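Learning a Language at the Kitchen Counter
Household tips for people who keep meaning to

Filed under: Home, Habits, Things I Should Have Started at Nineteen

I have been learning Indonesian in my kitchen for two years. I can now discuss rice with anyone. Ask me about the economy and I will steer you back to rice.

The kitchen was Tirta Sumampouw's suggestion. She teaches the evening class I dropped out of and later crept back into, and her view is that grown adults will not sit down to study but will stand next to a kettle for four minutes doing nothing at all. Those four minutes add up. What follows is what has worked in my house, plus a few things that didn't, which I include as a public service.

Label the cupboards, but leave the labels up only a month

Everybody starts with sticky notes on the furniture. By the third week you can no longer see them. They become part of the cupboard, like the scratch by the handle. Take them all down at the end of August, or whenever your month is up, and put up new ones with verbs on them. The fridge is no longer "fridge." The fridge is "to open," "to close," and, in our house, "to stand in front of hopelessly."

Use painter's tape and a laundry marker. Sticky notes curl in the steam and fall behind the stove, where they go on teaching Indonesian to the crumbs. Tape also comes off varnish without a fight if you pull it slowly and don't leave it up through a summer.

If two of you are learning different languages, pick two colors of tape and hold to them. Houshang Abbasi down the street is doing Portuguese while his daughter does Korean, and before they agreed on colors he spent a week saying "spoon" to people with great confidence in the wrong one.

Write the shopping list in the language

This is the best tip on the page and it takes no extra time. Whatever you can't remember, you look up, and whatever you look up twice, you tend to keep. The drawback is that you may find yourself in aisle five holding a piece of paper that says something you understood at breakfast. Bring a pen. Also bring whoever you live with into the plan beforehand, or be ready for them to come home with nothing and a grievance.

Cook from one recipe until you hate it

Pick one recipe in your new language and make it every other week. The first time you'll need the dictionary for every line. By the fourth time you will know "chop finely" and "simmer until thickened" in your bones. Recipes are nearly all commands, so you pick up the imperative early, and it's the only part of grammar that makes you feel important.

Put the page in a plastic sleeve. Mine has been through turmeric twice and can still be read. If you copy it out by hand, leave a blank line under each line for notes, and write the notes in pencil, as some of them will be wrong.

Do not begin with baking. If you mistranslate a stew, you have a different stew.

The card box

I used an app called Kusuma for most of a year. It told me I had learned 1,876 words. I then met a real Indonesian speaker at a potluck and found that I had learned four, and that one of them was "potluck," which I had made up.

So I went back to index cards. A recipe box is the right size and has a lid, which matters near a sink. Cut each card in half; a whole card tempts you to write an essay. Word on one side, and on the other side a short sentence you might conceivably say out loud. "The owl is wealthy" does not qualify, whatever the app thinks.

Keep 300 cards in the box and no more. When a new one goes in, an old one comes out and goes into a shoebox on top of the fridge. Every couple of months, take down the shoebox and see how many you've lost. It's humbling, but the box gets dusted.

Radio while washing up

Put on a talk station in the language and wash the dishes. Don't try to understand it. You are getting used to where the words stop and start, and after a few weeks the gray rumble breaks up into pieces. Weather forecasts are good for this. They use the same forty words all year and you can check the answers by looking out the window, provided you've picked a city with your climate. I picked Jakarta, and I live where we own three snow shovels. 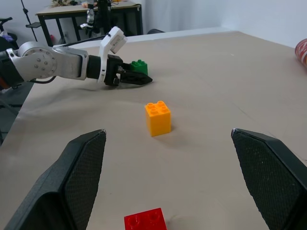 Set the volume before your hands get wet. I keep the old radio on a folded dish towel at the far end of the counter, well back from the faucet, after an incident with its predecessor.

Talk to yourself

There is no dignified way to put this. Narrate what you're doing. "I am peeling the carrot. The carrot is small. Where is the other carrot?" Tirta insists on full sentences and will not accept pointing. When you hit a word you don't have, say it in English and keep moving, then look it up once the pan is off the heat. Stopping halfway to search for "colander" is how you burn onions.

If you have children at home they will correct you, including in languages they don't speak.

Dictionaries near food

A paperback dictionary in a kitchen has a short, sticky life. Buy a used one for the counter and keep the nice one in another room. My counter copy is missing everything after page 556, so there are parts of the alphabet I simply don't discuss while cooking. To dry out a splashed page, put a paper towel on either side, close the book, and set a heavy pot on it overnight. Change the towels in the morning. Don't use the oven. I know you were thinking of the oven.

When you miss a week

You'll miss a week. Leave the tape up, leave the box where it is, and start again with the shopping list. Don't try to catch up on cards at eleven at night, for you will only learn to dislike them. Make the recipe. It should take you half an hour by now, and if you've forgotten the word for garlic, the garlic is right there on the board and you can go and read its label.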